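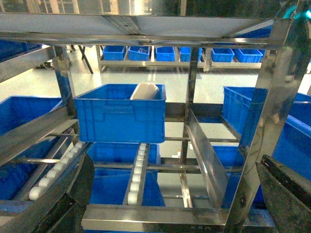
Flow rack and packing room check — Wimavdale site

Filled in by: Maya Salameh
Shift: Wednesday, early
Areas covered: walkways, racking, packing benches, hand trucks, dock door, first aid and fire points
Marks used: OK, Watch, Fix, N/A

1. Walkways and floor

Main aisle clear for its full width: OK
Floor markings readable: Watch. The yellow line by the dock door is worn through where pallets turn. It was on the January list as well. Paint is in the maintenance cabinet, so this only needs someone to be given the time.
No trailing cords or strapping: Fix. Cut strapping on the floor beside bench 2. I picked it up, but there is no bin for it at that end, and it will be back by lunch.
Mats flat, no curled edges: OK

2. Racking and roller tracks

Uprights straight, no dents or twists: OK
Base plates bolted down: OK. All bolts hand checked, none turned.
Rollers turn freely: Watch. One track on the Mazurek side drags when a full bin goes down it. Cleaned out some tape backing and it improved. Check it again next time before ordering parts.
End stops in place: OK
Bins sitting square on their tracks: OK. Please keep reminding the late shift to load from the back and let the bin come forward under control. Pushing it hard makes it climb the rail.
Bins free of cracks, rims sound: OK. Two split ones were already pulled and tagged for return to Duketico.
Load sign visible: Fix. The sign on the end bay has faded and I could not read the limit without standing right next to it. Replacement should be at eye level — the old one was mounted too low.
Nothing stored on top of the rack: OK

3. Packing benches

Knives with guards, blades retracted when put down: Fix. One open blade left on bench 3. Spoke to the person there. The safety knives we tried last year were fine and I would like them back.
Bench height suits the person using it: OK
Tape guns in working order: OK
Lighting over benches: Watch. The tube over bench 2 flickers for the first few minutes after it is switched on. Reported to Arkora, who have the lighting contract. No visit booked yet.

4. Hand trucks and pallet jacks

Wheels and axles: OK
Brake on the long jack: Fix. Holds on the flat but creeps on the dock slope. Taken out of use and tagged at 7:15. Do not remove the tag to "just move one pallet."
Handles, no sharp edges: OK
Parked in marked spots: Watch. Two were left in front of the electrical panel. Moved them.

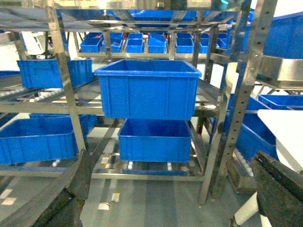
Anything with wheels that doesn't have a marked spot ends up by the panel, and I have written this on three sheets now. The simplest fix is to tape out a spot along the wall past the time clock. It does not need a purchase order.

5. Dock door

Door travels smoothly, safety edge stops it: OK. Tested with the foam block.
Wheel chocks present and used: OK
Dock plate lip: Watch. Slight bend on the left corner. Still sits flat.
Barrier closed when no truck is in: Fix. Open at the start of the check with the door up.

6. First aid, fire, exits

Extinguishers in date, pin and seal intact: OK
Exit doors open from inside without a key: OK
First aid box stocked: Fix. Out of the medium dressings and low on eye wash. Order sent.
Eye wash bottle in date: OK
Emergency lights tested: N/A, done on the monthly sheet.

Follow-up

Long jack brake — maintenance, before it goes back on the floor.
Load sign, end bay — me, this week.
Strapping bin for bench 2 — shift lead.
Blade guards — shift lead to cover at the start-of-shift talk.
Dock barrier — both shift leads.
First aid order — me, check delivery on the next round.

Signed: M. Salameh
Copy to the shift office and the board by the time clock.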